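Workshop > Builds > Travton > Safety checks

Travton laundry build: pre-run checklist, with comments

This is the list I go through before Travton gets near the washer door. Seated humanoid, two arms, front loader, and I love this job more every week! Copy whatever helps.

1. Washer unplugged. OK. The door task needs no power on the machine.

2. Emergency stop within reach of the person watching. OK. Moved it to my left side, much quicker to hit.

3. Cables. NEEDS WORK. The thin black ones still bunch up between the legs. Clear of both hands, but I want them tied before we try any leg motion.

4. Wrist cable slack, right arm. OK. Enough loop to raise the hand fully. Check again after every 22 door cycles. 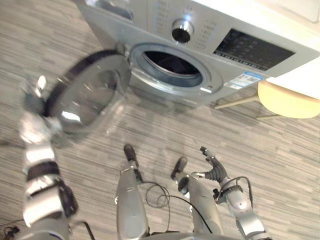 5. Door push, left hand. OK at low speed. Keep the force limit at 2 until the hinge has been looked at. Some 1,713 pushes logged since November and I still grin at every one.

6. Right hand parked open and away from the drum. OK.

7. Door fully open, hands back, hold for a slow count of 3. Look over the glass and the rubber gasket for scuffs before going on.
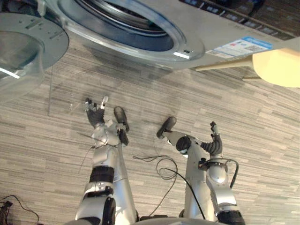

After the run

8. Feel the shoulder joints for heat. Left was a bit warm, fine after a rest.

9. Arms lowered by hand support, then power off. Never the other way round!

10. Write up anything odd in the shared log, even if it only happened once.

Checked by Pylyp Romaniuk, April 23, 2023

Comments (2)

Levchenko: Great list. Do you tape the wrist cable or clip it? Mine slides.

Zirnov: Number 9 saved my bench. Please post the leg version when you get there.

We use cookies to remember your settings. Accept | Manage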